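Arm bench check, toaster setup, with comments
Zaltville Shared Workshop, kitchen bench

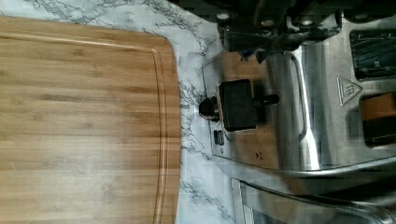

Page last changed: August, 14 edits

Filed under: Checklists / Robot arm / Kitchen bench

Go through before every session. Comments are mine (Azlan Siregar) unless marked. Add yours underneath, don't delete old ones.

ARM AND GRIPPER

1. Base clamps tight, both. OK
Comment: rear one had backed off again. Did it up by hand, then a quarter turn with the key.

2. Screws on gripper housing. OK
Comment: heads all seated. Do not put more threadlock on, it's plastic and it crazes.

3. Wrist cable, slack through full turn. OK, just
Comment: goes tight near the end of travel. Re-route before anyone tries the far side of the bench.

4. Stop button, press with arm moving. OK
Comment: tested 2 times.

5. Speed limit at 50 percent or under. OK
Comment: was left on full by the last person. Please put it back when your done.

BENCH

6. Chopping board on the left, groove side up. OK
Comment: leave a strip of worktop showing between board and toaster. If they touch, the board creeps and every saved position is off.

7. Toaster position against saved pose. REDO
Comment: gripper comes in low over the lever. Raise approach height 14 mm and save as new pose, not over the old one.

8. Toaster mains lead clear of arm. OK
Comment: keep it off the back edge. Plug must be reachable without leaning past the arm.

TOASTER

9. Lever knob firm on its stem. OK
Comment: square one. Grip the flat sides, don't push down on the corner. The small round knob is next to it so don't open the fingers wider than you need.

10. Hot surface triangle on the top. READ IT
Comment: gripper housing stays off that metal. Hover only. No parking the arm there between runs while you fetch tea.

11. Crumb tray emptied. NOT DONE
Comment: will do tonight. Smelt of burning last time.

12. Bread only, plain slices. OK
Comment: nothing buttered, nothing with fruit in. Rajput build notes say the same.

13. Shiny metal and the camera. WATCH
Comment: steel picks up the brown off the board and the lever finder gets muddled. Turn the side lamp away, re-run finder, check by eye before letting it move.

FINISH

14. Arm to rest pose, power off, toaster unplugged at teh wall.

Log for this check is no. 2459. Outstanding: 7 and 11. Spare clamp on order from Clendby, use the old one till then. Ondevbridge lot can have the bench once 7 is signed.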